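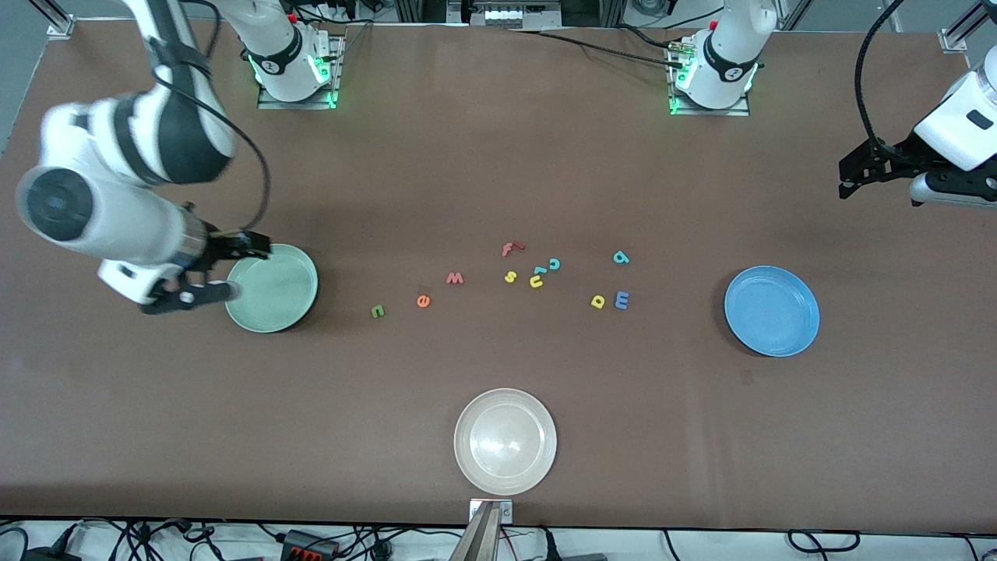 A two-arm bench with foam letters and plates on the table, right gripper at the green plate.

About Rarnine

Rarnine builds and supports two-arm robot benches for schools, training centers and small workshops. We are based in Feltau and have 13 people on staff. Our main product is the Tannous bench, which we sell outright or rent by the school term.

A bench comes as a complete station. You get a table, two arms with grippers, mounting plates, cabling, a control computer and a set of starter lessons. We deliver it, bolt it together, check it and spend the rest of the visit with the people who will be using it. Most customers are running their first program before we leave.

What we do

The company started with repair work. We serviced small arms for packing shops in and near Feltau, and several of our customers asked if we could put together something for training new staff. The machines they had were busy all day and too large to practice on. Our first bench was built for one of those shops and stayed there for two years. It came back to us with worn gripper fingers and a long list of notes in the margin of the manual. Much of that list went into the bench we sell now.

Today the work falls into two parts. One is building and installing benches. The other is the lesson service, where we write and test table exercises and send them out to customers each term. There are 36 exercises in the current set. They use ordinary things such as plates, cups, blocks and foam alphabet letters – items a school can replace from any store if they go missing.

How the exercises work

Each exercise has a task sheet, a list of objects and a starting layout. A beginner sheet may ask for one arm to pick up a plate by the rim and set it down somewhere else on the table. Later sheets bring in both arms, with one holding an object while the other places something on it. Letters are used for sorting by color, for spelling short words and for practice with small, light pieces that tip over or land at an angle.

We try every exercise on our own bench before it goes out. If an exercise depends too much on perfect placement, we rewrite it or drop it. Teachers have told us they would rather have fewer sheets that run well, and we agree with them.

Who uses the bench

At present there are 69 benches in use. More than half are in high schools and community colleges. The rest are in job training programs and in workshops that want to try out a handling task before spending money on a production machine. The Wusovham training center has had benches since our second year and tests new lessons for us before general release.

The bench is not meant for production. It is made for learning and for trials, and the arms are sized for light objects. If you need to move heavy parts all day, we will tell you so and suggest you talk to a supplier who does that kind of work.

Support

Every bench includes 2 years of parts and phone support. After that you can renew by the year or pay for each visit. Gripper fingers and cables wear out first, so we keep both in stock and ship them the same day if the order reaches us before noon. Arms that need to be opened up come back to the shop in Feltau. We send a loan arm while yours is here – please keep the original crate if you have the space.

Software updates are free for as long as you own the bench. We put them out twice a year and do not time them for exam weeks.

Visiting us

Visitors are welcome at the Feltau shop by appointment. You can bring your own objects and try them on a bench, and groups of students are fine with some notice. Use the contact form to ask for a time, and tell us what you would like the arms to handle.

Page last updated Mar 8, 2022

Related pages
Tannous bench: what is included
Renting for a school term
Exercise list and object list
Spare parts and gripper fingers
Site checklist before delivery
Wusovham training center: notes on the new lessons
Contact and directions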